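What to Do When Your Flight Is Rerouted or Canceled Over an Airspace Closure

Airspace can close with very little warning. When it does, airlines either fly around the closed area, add a fuel stop, or cancel. The steps below apply to most international tickets. Your own fare rules come first if they say something different.

Step 1. Check the status with the airline, not the booking site

Look up your flight number on the airline's own page. Booking sites such as Hostmont can lag behind by several hours. A rerouted flight usually keeps its number, so compare the arrival time with the one on your ticket and look for an added stop.

Step 2. Work out your connection again

A detour on the Curnley to Seixas route can add 52 minutes. If that leaves you less than 40 minutes to change planes, call before you leave home and ask to be moved to a later connection. Agents can often do this without a fee while a travel notice is in effect, but you have to ask.

Step 3. Decide between a refund and a new flight

If the flight is canceled, you will normally be offered one or the other. Don't accept a voucher until you have read the terms. Once you click accept, it is hard to get cash back.

Check nearby airports too. Travelers bound for Seixas can sometimes fly into Iltwood and finish the trip by train, which takes 3 hours.

If you are still at home, stay there until the new flight is confirmed in writing. A phone agent's word is not a confirmation - wait for the email with the new ticket number.
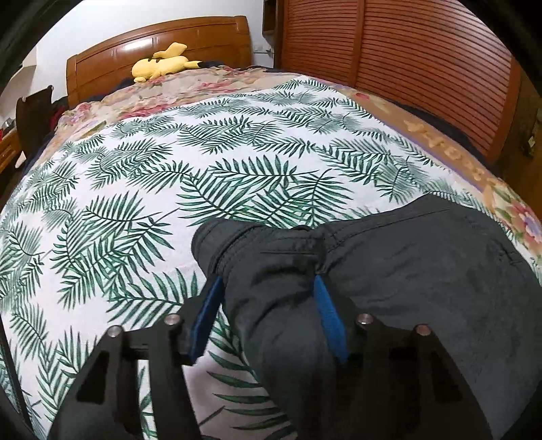 Step 4. Keep your receipts

Save receipts for meals, taxis and hotel rooms, along with your original boarding pass. Take a screenshot of the delay notice, as these pages are often removed once flights resume.

Step 5. File the claim

Use the airline's online form and attach everything at once. If you have had no answer after 4 weeks, write again and quote the case number. Travel insurance may cover what the airline refuses, but many policies exclude closures caused by armed conflict - look under "general exclusions" before you send anything in.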